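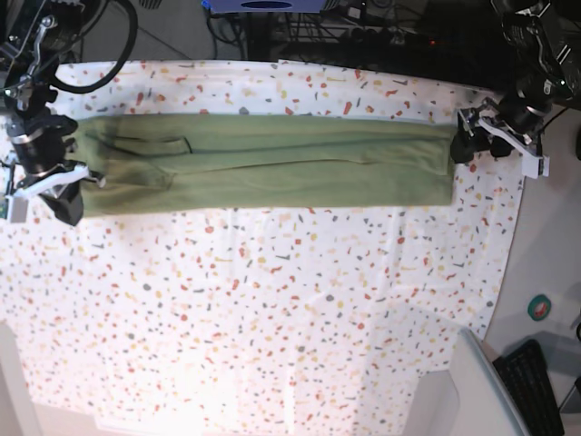 Okay, so, folding! I gave the first version of this talk at the Lambridge library in April, and I spent so long on sweaters that pants got two minutes at the end, so tonight pants go first. Fold them lengthwise, leg over leg, until you've got one long flat strip like the green pair on the speckled tablecloth, and smooth it before you do anything else. Check the pocket too (I once folded a bus pass into mine and found it 6 weeks later). Then thirds for a drawer, or in half over a hanger.

PAUSE, ask who hangs and who folds. Don't let it turn into a debate like at Pisgate!

Next bit, wrinkles. I used to yank everything tight and it made things worse. Now I lay the thing down all rumpled, sleeves or legs wherever they land, and work from the middle out with flat hands.
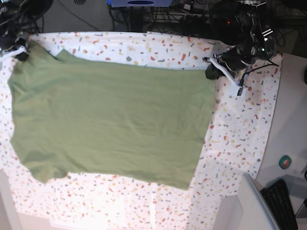

Corners come after that. Pull each one out gently, go around once, and leave the hem for last. Elfriede Bauerfeind taught me that when we shared the laundry room on Curkerley Street, and she folded faster than anyone I've met.

Hand out the drawer sheet (13 copies, check the bag). Questions, then coffee.

Last updated May 2026
Contact | Copyright Teuber Home Talks | Back to top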